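Holztisch neu ölen: Anleitung für Arbeits- und Esstische

Eine geölte Tischplatte hält viel aus, wenn man sie ab und zu nacharbeitet. Ist die Oberfläche stumpf geworden oder zieht ein Wassertropfen nach wenigen Minuten ein, ist es Zeit. Die Anleitung gilt für Massivholz, das schon einmal geölt war. Bei Lack muss die alte Schicht vorher komplett herunter, dazu weiter unten mehr.

Was man braucht

Schleifpapier in Körnung 80, 100 und 180
Schleifklotz oder Exzenterschleifer
Hartöl, ich nehme das von Savchuk
fusselfreie Baumwolltücher
ein weißes Pad zum Einmassieren
Staubsauger mit Bürstenaufsatz
ein Eimer Wasser für die gebrauchten Tücher

Öl oder Lack?

Wer nicht weiß, was auf seiner Platte ist, macht an der Unterseite eine Probe. Einen Tropfen Wasser auftragen und zehn Minuten warten. Auf Lack bleibt er stehen, auf altem Öl wird die Stelle meistens dunkler. Ganz sicher ist die Probe nicht, frisch geöltes Holz weist Wasser auch ab. Dann hilft ein Strich mit dem Schleifpapier: Lack gibt weißen, trockenen Staub, Öl setzt das Papier zu.

Glänzende Platten sind in der Regel lackiert. Im Labor, in der Werkstatt oder an jedem Platz, an dem öfter gewischt als gegessen wird, würde ich das auch so lassen.

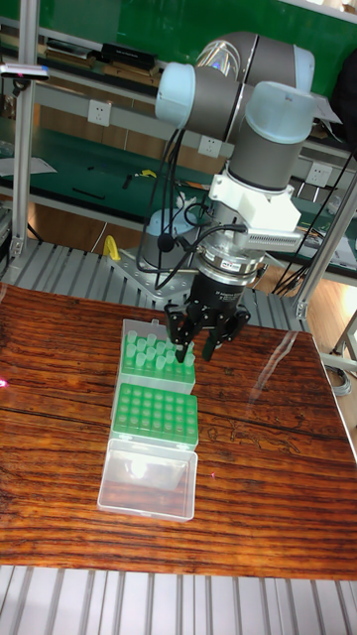
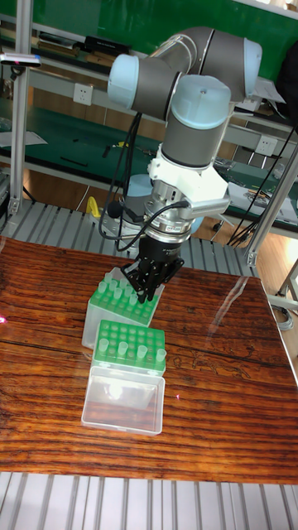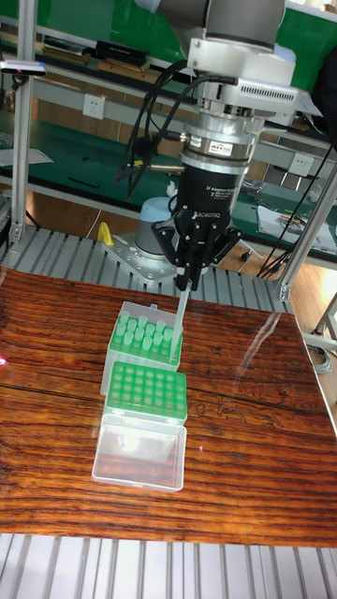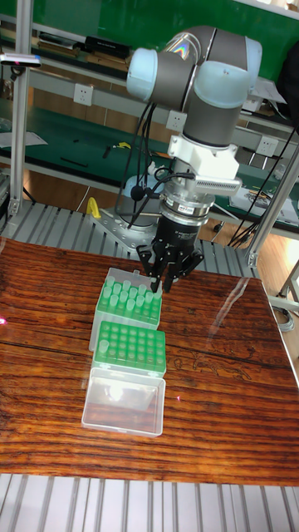 Schleifen

Den Tisch abräumen und die Platte mit einem nebelfeuchten Tuch abwischen. Trocknen lassen. Bei einer geölten Platte ohne tiefe Kratzer reicht es, mit Körnung 100 anzufangen. Sind Ränder von Gläsern oder dunkle Flecken zu sehen, beginnt man mit 80. Immer in Faserrichtung schleifen, auch mit der Maschine, und nicht auf einer Stelle stehen bleiben. Die Kanten mache ich von Hand, der Exzenter nimmt dort zu viel weg.

Soll alter Lack herunter, ebenfalls mit 80 beginnen und so lange schleifen, bis keine glänzenden Inseln mehr zu sehen sind. Schräg gegen das Fenster schauen, von oben übersieht man sie. Bei furnierten Platten lasse ich das bleiben, das Furnier ist schnell durch.

Danach mit 180 nachgehen und die Platte gründlich absaugen. Jetzt mit einem feuchten Tuch über das Holz wischen, damit sich die Fasern aufstellen. Über Nacht trocknen lassen und am nächsten Tag noch einmal leicht von Hand mit 180 darüber. Diesen Schritt habe ich beim ersten Tisch ausgelassen, und die Platte war nach dem ersten Abwischen rau.

Ölen

Das Öl gut aufrühren. Der Raum sollte nicht unter 18 Grad haben. Mit einem Tuch dünn und gleichmäßig auftragen, erst das Stirnholz, dann die Fläche. Stirnholz saugt stark, dort darf es mehr sein. Nach einer Viertelstunde die matten Stellen nachlegen und alles mit dem weißen Pad einmassieren.

Für meine Platte aus Eiche, 160 mal 80 Zentimeter, gingen beim ersten Auftrag ungefähr 65 Milliliter weg. Der zweite braucht deutlich weniger.

Nach weiteren 15 Minuten den Überschuss komplett abnehmen. Was stehen bleibt, wird klebrig und lässt sich später nur wieder abschleifen. Am nächsten Tag den zweiten Auftrag genauso, nur dünner.

Achtung bei den Tüchern: Ölgetränkte Lappen können sich von selbst entzünden. Nicht zusammengeknüllt in den Müll werfen, sondern ins Wasser legen oder draußen einzeln ausgebreitet trocknen lassen.

Trocknen und benutzen

Nach 2 Tagen kann man den Tisch vorsichtig benutzen. Ganz ausgehärtet ist das Öl erst nach gut einer Woche, so lange keine nassen Gläser abstellen und keine Tischdecke auflegen. Für die laufende Pflege genügt ein feuchtes Tuch. Scharfe Reiniger und Mikrofaser meide ich.

Nachtrag: Kartini Sumampouw hat gefragt, ob man nur eine einzelne Stelle ausbessern kann. Ja, bei Öl geht das. Die Stelle mit 180 anschleifen, die Übergänge weich auslaufen lassen und zweimal dünn ölen. In den ersten Wochen sieht man einen leichten Farbunterschied, bei Eiche mehr als bei Buche.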